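Food and Memory, Week 4: Pretend meals and why children cook them
Course handout, 23/10/2023
Tutor: Uliana Karpenko

Last week we looked at real family tables. This week is my favourite of the whole term – the meals with no food in them at all!

Every child who has been handed a cup of invisible tea knows the rules. You blow on it, you sip, you say thank you. Watch how strict the host is (much stricter than any grown-up I know), and how quickly a guest who "drinks" too fast gets told off. These rules come from somewhere, and our job is to ask where.

Vitalii Marchuk spent a year in two nurseries in Endville and wrote down 84 pretend meals from start to finish. His notes are a joy to read. Fruit comes up again and again, often served first, often "washed" with great care, and sometimes offered to a doll before any living guest gets a look in. 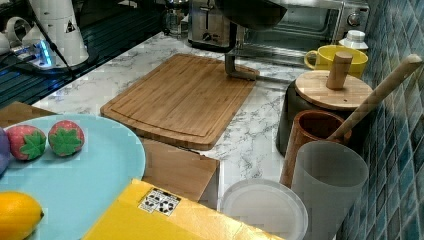 Marchuk's best chapter is the one on refusals. When a guest says "no thank you", the cook rarely gives up. She changes the dish, or its name, or decides that it was soup all along. I love this part, and I'd like us to spend a good half of the seminar on it.

Reading for next time: Marchuk, chapters 2 and 5. Chapter 3 is heavy going, so leave it until January if you're short of time.

Written task: 600 words on one pretend meal you remember, as host or guest. Who set the rules? Who broke them? Bring a printed copy, please – we'll be swapping in pairs.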